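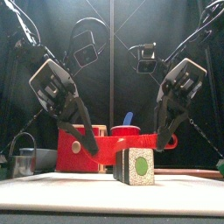 My hands were shaking before I'd even touched the mannequin. It was a Saturday morning, I had coffee in me and not much else, and a woman named Ivana Ibarra was telling a roomful of strangers that we were all going to be loud today. She meant it. By ten o'clock I had yelled "Are you okay?" at a rubber torso so many times that my throat hurt.

I'd been meaning to take a first aid class since August, when my neighbor went down in his driveway while dragging the recycling bin to the curb. He's fine now (he had fainted, it was hot, he'd skipped lunch). But I stood over him for what felt like a week with my phone in my hand and my mind completely blank. I couldn't remember whether you're supposed to move a person. I couldn't remember my own street number! His wife came out and did everything, calmly, in slippers, and I went home and felt terrible.

So I signed up. And then I rescheduled, twice, because that's the kind of person I am.

The class was at Tralasura, a little training outfit on the second floor over a tile store. Ivana has been teaching there for years, and her co-instructor, Torunn Söderlund, used to work nights on an ambulance and has the driest sense of humor I've ever run into. Her opening words to me were "You'll want to take off that bracelet." She was right. I had a dent in my wrist for the rest of the day from the one practice round I did before listening to her.

What surprised me most was how physical it is. I had seen CPR on television, where a handsome doctor bounces on somebody's chest with bent elbows and barely musses his hair. Real compressions are hard work. You lock your elbows, you get your shoulders over your hands, and you push at least two inches down on an adult, at 100 to 120 pushes a minute, and you let the chest come all the way back up each time. I was sweating through my shirt inside of two minutes. Torunn walked behind us saying "deeper" to nearly everyone. To me she said "deeper" and then "slower" and then, finally, "okay," and I have rarely been so proud of an okay.

My partner was Huệ Huỳnh, who runs a home daycare and has to renew her card every couple of years. She was so much better than me. She talked herself through it under her breath, counting to thirty, two breaths, back to counting, and when we switched places she'd be kneeling and ready before I had my hands off. I asked if she'd ever had to do it for real. Once she'd had a toddler choke on a grape, she told me, and she had done the back blows and out it came, and she cuts grapes the long way into quarters now and so does every parent on her list.

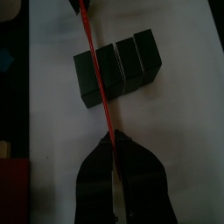

Do you need to be certified to help someone in an emergency?

Anyone can start chest compressions on an adult who has collapsed and isn't breathing normally, card or no card. Call 911, put it on speaker, and the dispatcher will coach you through it.

Ivana came back to that point again and again. People freeze, she told us, because they think there's somebody more qualified standing right behind them. She had us practice pointing at one particular person and saying, "You, in the green jacket, call 911." Lovisa Hedlund, a retired school librarian, turned out to have the most commanding point in the room. I'd have called anyone she told me to.

After lunch we did the AED, and I'm a little embarrassed at how scared of it I'd been. I have walked past the one at my gym 252 times, easily, and always assumed you needed to know something to open it. You turn it on and it talks to you! Pads on bare skin, where the drawings show, then everybody stands clear while it checks the heart rhythm, and if a shock isn't needed, it won't give one. Then you go right back to pushing — that's the part people forget.

Bleeding was last. We packed gauze into a foam block with a hole in it and leaned on it, hard, for much longer than felt polite.

I passed, by the way. My card is in my wallet behind the library card, and it's good for two years. I also finally put a real first aid kit in the car, and I taped our address to the inside of the kitchen cabinet, by the phone charger, in big black letters.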